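October
By Urszula Marciniak
3 comments

Peltonen is recruiting a part-time archive cataloger for the Losadar collection, a holding of some 4,000 printed and hand-drawn maps covering river surveys, property lines and harbor works. The post is fixed term, 11 months, with one possible extension.

The cataloger will create item-level records, assign subject headings and check existing entries against the shelf list. Records are entered in Zunevero. Prior use of that system is not required, but applicants must have worked with at least one structured catalog and be able to apply a written standard consistently. The expected output is 200 finished records per month – sheets in multi-part sets are recorded separately.

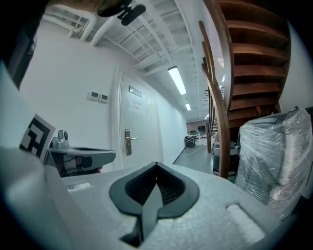 Applicants should hold a degree or certificate in library science, archives, geography or a related field. Reading knowledge of Finnish or French is an advantage. Scale, projection and date must often be worked out from the sheet itself, and the application should describe any earlier work of this kind.

The cataloger reports to Marjatta Laaksonen. Questions about the collection go to Benoît Bouvier; questions about pay and hours go to the personnel office.

Send a resume, a cover letter of no more than two pages and three sample catalog records. Samples may be in any format, with the standard used named at the top. Applications close at 4 p.m. on the last working day of the month. Interviews are held by phone.

12 shares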